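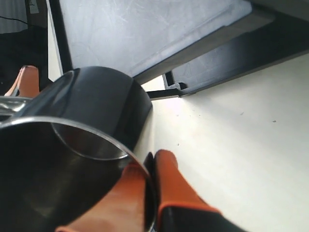
Black metal cup, bright rim.

Last updated November 6, 2019

1/ I drink one coffee a day and I have moved apartments a lot, so I have opinions about tap water. A thread on making decent coffee when your water is hard. No fancy gear needed.

2/ Background: I lived in Murnitz for nine years. The water there is soft and I never thought about it. Then I moved to Beltau and the same beans, same grinder, same kettle gave me flat, chalky coffee from the first morning.

3/ I blamed the beans. Bought a different bag. Blamed the grinder. Took it apart and cleaned it. Same cup every time.

4/ What fixed it was a jug of bottled water I had in the car. Brewed one cup with that and one with tap, and I could tell them apart from across the kitchen by the smell.

5/ So the first thing to do is that exact test. One cup with tap, one with a low-mineral bottled water, everything else the same. If you can't taste a difference, stop reading and go enjoy your day.

6/ Still here? Look up your town's water report. Beltau puts theirs on the town website, under a menu I would never have guessed. You want the line for hardness and the line for alkalinity.

7/ Alkalinity is the one people skip. It soaks up the acids in the coffee, and those are a lot of the flavor. High alkalinity gives you that dull, cardboard thing. Hardness is mostly what wrecks the kettle.

8/ Pitcher filters: they help some. The one I use is a Plustow, the plain model with the white lid. It takes the edge off but the cartridge gives out early in hard water, well before the little dial says so. Go by taste.

9/ Don't use straight distilled. I tried it for a week. The coffee comes out thin and sour, and some kettles with a water sensor won't even switch on.

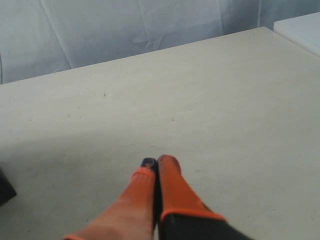
MIXING YOUR OWN

10/ My everyday water is a blend. Two parts distilled, one part tap. That's the whole recipe. It gets my tap down to about what I had in Murnitz.

11/ I mix 3 liters at a time in an old juice jug. For a single batch that's 2 liters distilled and 1000 ml tap. Label the jug. A guest of mine watered a fern with it, and the fern was fine, but I was out of coffee water on a Sunday.

12/ If your tap is softer than mine, go half and half. If it's worse, go three to one. Change one thing, drink it for a couple of days, then change it again if you need to.

13/ There are mineral packets you add to distilled. They work well. They cost more per cup than I want to pay for a Tuesday coffee - I keep a few for when I buy something nice from Huang.

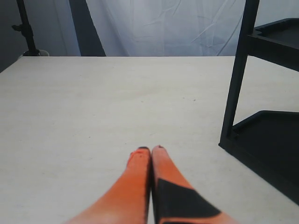 14/ Huang is the roaster on the hill road, for those asking. Small bags, roast date on the back. They use filtered water in the shop, so what you taste there won't match what you get at home from a hard tap. Ask them what they brew with. They'll tell you.

15/ Grind. With harder water I went one notch finer and it helped a little. With the blend I went back to my old setting. Don't chase the grind until you've sorted the water.

16/ Descaling. Half white vinegar, half water, boil, let it sit an hour, dump, rinse, boil plain water, dump that too. I was doing this every two weeks on tap. On the blend it's every couple of months.

17/ If you have a pump machine, read the manual before you put vinegar in it. Some makers say citric acid only.
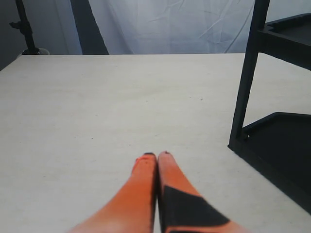 18/ Last thing is what you drink it from, and I care less about this than most people do. Thick ceramic holds heat if you warm it first. Thin glass is pretty and burns my fingers. A metal cup like the black one at the top of the thread is fine by me, as long as you get old coffee out of it. Stale coffee oil will make good water taste bad. Baking soda and a soft brush, then rinse twice.

19/ Cost, because I got a message on it: distilled is cheap at the grocery store here and I get through around 9 liters a month. The pitcher cartridges were costing me more than that.

20/ I'll do tea in December. Black tea in hard water gets that film on top and I want to try a few blends before I say anything about it.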